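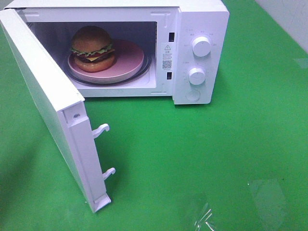

Chapter 6
Doors, Knobs, and Buttons

By now you have an arm that moves where you tell it to, and if you worked through Chapter 5 patiently (and I do hope you did, because I wrote most of it twice!), you also have a gripper that opens and closes without pinching your thumb. It's time to give the poor thing a job.

We are going to teach it to work a kitchen appliance. When Gudrun Grønli and I first set up our bench in the Stekthorpe shared workshop, we had grand plans for folding shirts, and we spent most of July on them before we admitted that a door was plenty to be going on with. A door has a hinge, a latch and a button, and each of them wants something a little different from your fingers.

Start with the approach. Keep the fingers open and low over the table, and let the wrist camera find a straight edge it can trust. 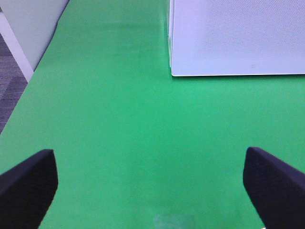 The bottom edge of a big pale box is a lovely thing for this, a long line against a plain background, and your edge finder from Chapter 4 should pick it up with hardly any fuss. Save the position once you're happy with it. Our log from that summer holds 1,389 tries, and I'd guess a good many were spoiled by my forgetting this one step.

Next comes the reach. Close the fingers first, so that they go forward together as one blunt tip, and slow the arm to 18 millimeters per second for the last little stretch.
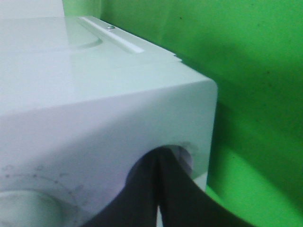 Watch the motor current as you go, and stop the moment it climbs past the limit you set in Section 5.3. Please don't raise that limit just to get through the exercise! Plastic gives a little before it cracks, and you'll want your appliance for Chapter 7 too.

Section 6.1 begins with the latch, so have your notebook and a small screwdriver handy.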